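Participación ciudadana | Convocatorias
Compartir (17) - Comentarios (2)

Buscamos observadores para las primarias locales de Trindavville

Los partidos prometen primarias limpias cada vez que cambian de líder. En Punel preferimos mirar las actas. En la última votación interna se declararon 1,321 papeletas y todavía no hemos visto el recuento por mesa.

Necesitamos 31 personas para febrero, en turnos de mañana o tarde. No hace falta experiencia. Sí pedimos no estar afiliado a ninguna candidatura - y tampoco ser primo del candidato, que ya nos ha pasado. Se paga el transporte y poco más.

La formación dura dos tardes y la imparte Zoriana Hnatiuk. Quien venga a buscar contactos se va a aburrir.
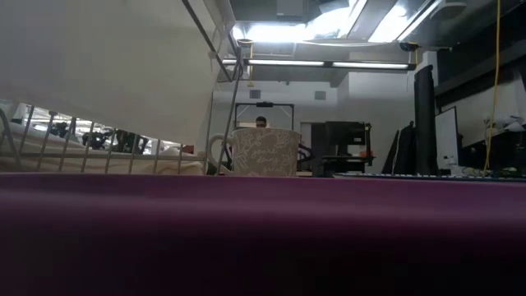
Una taza blanca con flores y hojas en tono pálido.

Interesados: escribir a Punel, oficina de Vitcombe, indicando turno.

© Punel | Contacto | Volver arriba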